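I'd been meaning to talk to Samira Aoun since April, when she came past me on the last lap of our winter league and waved (you can wave with a quad if you waggle it enough, and she does). So I bought her a coffee, put my phone on the table between us and let her talk. She builds long range fixed wings these days, which surprised me, as I only knew her from tiny indoor stuff.

"I got bored of batteries," she told me. "Three minutes and you're down again. With a wing I can go out, have a proper look at the coast and still have half a pack left."

Her current one is called Issa, a foam pusher she cut herself over a couple of weekends. The motor is from Rustora and the video gear is an old Telesico set she bought second-hand. I asked if she trusted it. "No!" she said, and laughed for quite a while. "I trust the failsafe. I test that every single time, on the ground, prop off."

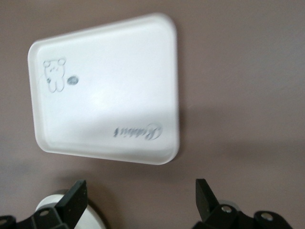
Clisten Model Flying Club – Members' Pages

We got on to weight, as you do. Issa came out at 193 grams without the battery, and Samira is a bit cross about it. The first one was lighter, but it folded up in a gust and she spent an afternoon in a hedge looking for the receiver. The new one has a carbon spar right through and she reckons it's worth every gram.

What about tuning? I've had 2 wings myself and both of them flew like a wet newspaper, so I was asking for selfish reasons. "Get the balance right before you touch any settings," she said. "People go straight to the laptop. Mine flew hands off on manual before I even let the flight controller have a go."

She learned most of that from Abla Mansour, who was flying gliders off the hill long before any of us had goggles. "Abla made me do a whole month with no stabilisation at all. I hated it. I'd do it again, though."

Next up is a bigger wing with a detachable tail, if she can work out the wiring, and she's promised me a go on the sticks once it's trimmed. I'm holding her to that.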